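Step 4. Set the grasp trigger for cloth

Jinow's default trigger waits for motor current, and thin fabric barely loads the fingers. Trigger on aperture instead. In the gripper config, set close_timeout to 900 ms and aperture_min to 30, then restart the node. Check both wrist and overview streams before running the planner – the mask must hold on folded cloth.

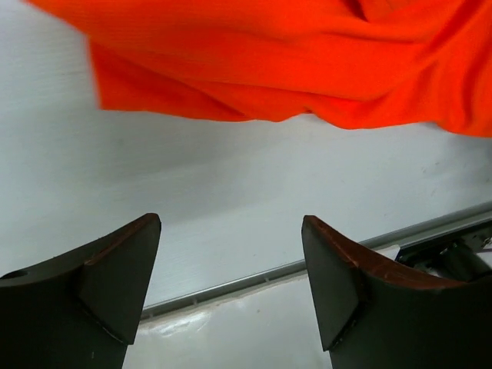
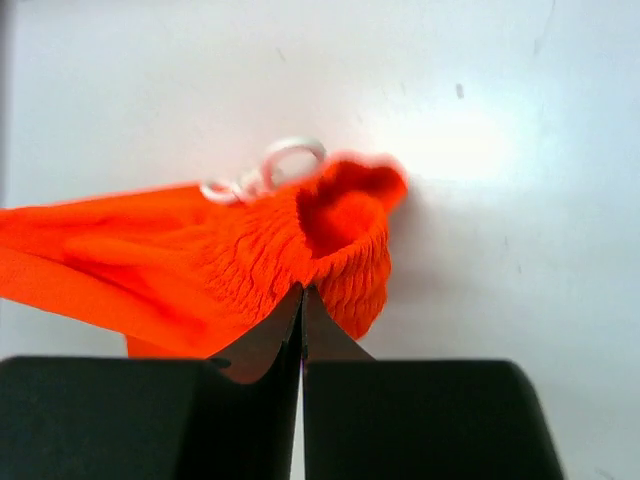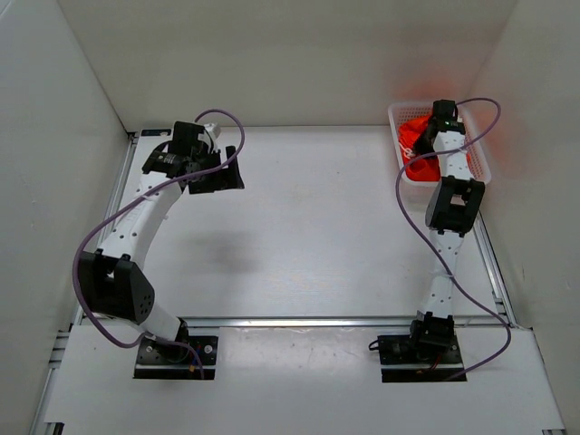 Vandell replied that 900 ms stalled the queue on an older Trumier build, and that 400 was enough once the force check was disabled. On that build, use 400.

Save the profile and go to Step 5.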